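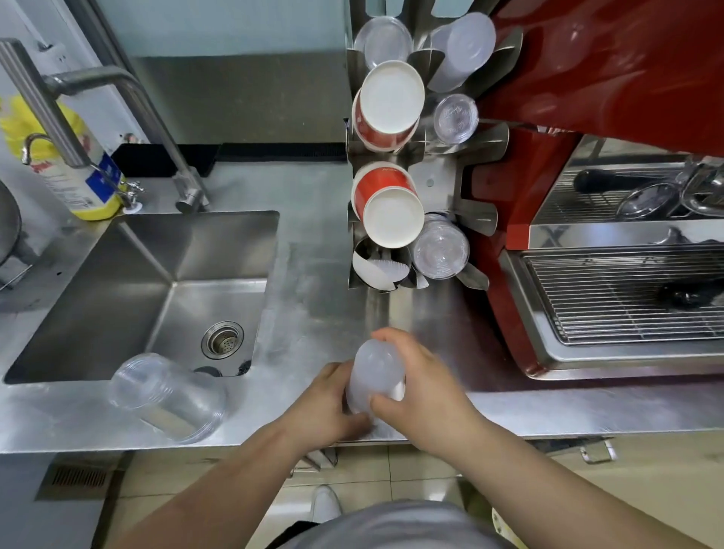 Plusham Coffee Service, notes for our café locations on cup handling. The guidance in this thread applies from 15th September and replaces the February sheet. 1/8

Cups are to be stored in the dispenser rack beside the espresso machine, with cups and lids in separate slots. Paper cups, plastic cups, flat lids, dome lids and sleeves each keep their own position. Please do not mix sizes within a stack. 2/8

When refilling a slot, remove the older stack first and place it in front of the new one. Open sleeves of cups should be finished before another is started. Unopened stock remains in the back room, off the floor. 3/8

Staff should hold cups by the side or the base. Fingers should stay clear of the rim and the inside. A cup that has been touched on the inside is not to be used for a guest order. 4/8

The steel counter next to the sink is a work surface and must be wiped between tasks. Single-use cups that have rolled into the sink or fallen to the floor are discarded. They are not rinsed and returned to the rack. 5/8

Reusable plastic cups, where a location has them, are washed, rinsed and placed upside down on a clean draining mat to air dry. Towels should not be used on the inside. Stacking is permitted only once the cups are fully dry, as damp cups stick together and may crack when pulled apart. 6/8

The sink strainer is emptied at midday and again at closing. Dish soap is kept at the back of the sink, away from the cups. Sanitizer is stored separately, in accordance with the label. 7/8

Our Cludungate location recorded 1,406 discarded cups in February, of which 567 were marked as "fell from rack." The slots there had been filled past the top of the holder. Managers at Cludungate and Eide are asked to check fill levels at opening and to report loose holders through the usual maintenance form. Questions about cup and lid orders should go to the supply desk before noon. 8/8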